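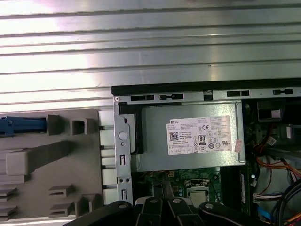
Old office computers get a second turn at Endard repair room

The repair room at the Endard community center has started taking in desktop computers from local offices and schools. Machines that can be put back in working order go to households that have asked for one. The rest are taken apart for spares.

The service is run by Kirnora, a small reuse group that moved into the center in March. It has received 359 desktops so far, most of them from two office clearances, and 39 have been passed on to new owners. The group says the pace should pick up now that it has enough matching memory and drives on the shelf.

"The slow part was the sorting," said Dumisani Zulu, who manages the room. "You get a stack of towers that look the same from the outside, and inside there are three different power supplies and two different boards. We had to open every one before we knew what we had."

Each computer is laid on its side and opened before anyone plugs it in. The power supply is checked first. Its label is read and the rating is written on the job sheet, along with the model of the board and the amount of memory. Dust is cleared from the vents with a hand blower. If the cable is damaged or the unit smells burnt, the supply is swapped for another of the same type and the old one goes in the metal bin.
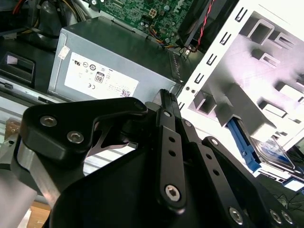

A power supply in an open desktop case, with part of the motherboard behind it.

Power supplies are never opened in the room. They can hold a charge after the plug is pulled, and Kirnora sends faulty ones whole to Chin, the recycling firm that also takes the group's scrap boards and cable. Chin collects once a month and pays by weight. The last load brought in enough to cover screws, thermal paste and a box of replacement clock batteries.

Plastic parts are kept as well. Latches, drive rails and front covers tend to break when a case is moved in a hurry, and new ones are hard to find for older models. Azlan Hartono, who looks after the spares, has sorted them into trays by color and shape. He said the latches are the pieces people ask for most.

"Someone comes in with a good computer and the side won't stay shut," Hartono said. "It's a two-minute job if you have the part. If you don't, they end up using tape."

Drives are handled separately. Every drive that arrives is wiped with a program called Fetivis, and the result is printed and stapled to the job sheet. Drives that fail the wipe are drilled through. Donors can ask for a copy of the sheet, and offices giving more than 30 machines receive a full list.

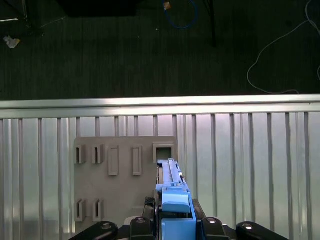
Page last changed: May, 4:10 p.m.

Households can apply at the center's front desk. The form is one page and asks what the computer is for and whether a screen and keyboard are needed. There is no charge for the computer. Screens are in short supply and the wait for one is longer, so applicants who already have a screen are asked to say so.

People who want to learn the work can sit in on the afternoon sessions, which start at 2 p.m. No experience is needed. Tools are provided, and long sleeves should be rolled up or pinned back. Children under 12 need an adult with them.

Kirnora is not taking laptops, printers or tube monitors at present. Desktops can be left at the side entrance while the center is open. Donors should remove any discs and bring the power cord if they still have it.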